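Sutby Reality Television Appreciation Society
Minutes of the ordinary meeting, 14th May
Upstairs room, Drurkcombe Library

In the chair: Shigeru Sasaki
Minutes: the secretary, under protest

1. Opening

The chair opened the meeting at seven, or as soon after seven as the argument over last night's eviction could be stopped. It was not stopped. It was moved to item 4.

2. Minutes of the last meeting

Approved, with one correction. The secretary had written that a member "stormed out" during the discussion of the Donati wedding special. The member wishes it known that she left at a normal walking pace to feed a parking meter, and returned with the same opinion.

3. Money

The account stands at $3,622. The chair was asked why a group that watches television for free has $3,622. He said it was the bake sale. A motion to spend $500 of it on a bigger screen was passed with one vote against, from the member who would have to give the bigger screen a home between meetings.

A second motion, to spend $50 on a framed portrait of last season's runner-up, failed for lack of a seconder. The proposer asked that the silence be minuted. There was a silence. 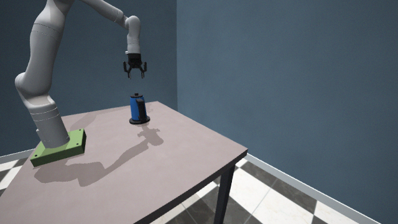 4. Tornari House, season finale

The chair allowed ten minutes. It took forty.

Members were divided on whether the winner deserved it. Those for: she cooked, she cried at the right times, and she was the only housemate who learned the name of the dog. Those against: she had clearly read the voting rules before going in, and there was a feeling that this was cheating.

The haircut was raised. It was agreed that she went into the final week with bangs and appeared on the reunion couch without them. One member held that bangs do not grow out in six days. Another said clip-ons. A third said she had been told by a hairdresser that it was clip-ons, but would not name the hairdresser, and the chair ruled this out as gossip. It was pointed out to the chair that gossip is in the society's constitution, under Aims. He withdrew the ruling.

Resolved: clip-ons.

5. The breakup

Noted with sadness that the couple from season two have parted, according to matching statements posted within a minute of each other. Both ask for privacy. Both have podcasts. The society will respect their wishes and listen to the podcasts.

The sweepstake on the date of the split was won by the chair, who had drawn October and argued that, given the way those two looked at each other over the pumpkin carving, October was when it really ended. The rules have been looked at and do not say he is wrong. They will be rewritten.

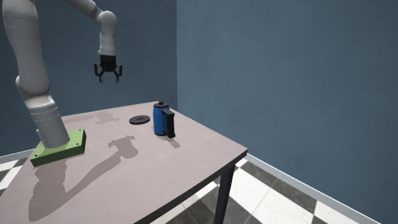
6. Summer outing

The secretary has written to the makers of Tornari House asking for studio audience seats. The reply was friendly and offered 4 tickets to something else, a quiz about boats. Names to the secretary. So far there is one name, and it is the secretary's husband, who likes boats and has never seen Tornari House.

7. Spoilers

A complaint was received that the group chat gave away the semifinal result before the complainant had got home from work. After discussion it was agreed that results may be mentioned from breakfast the next day. "Breakfast" was defined as 8 a.m. The night-shift member objected and was told he could have his own breakfast but not his own rule.

Crying-face emojis posted during a live show count as a spoiler. This was carried narrowly.

8. Any other business

The tin of shortbread left after the last meeting has been claimed. It was empty when claimed.

A member asked whether the society might try a drama with a script. The chair thanked her for the suggestion and closed the meeting at 9:15.

Actions
Secretary: boat tickets, new sweepstake rules.
Chair: price up screens, return sweepstake money until new rules exist.
All: stop messaging the hairdresser.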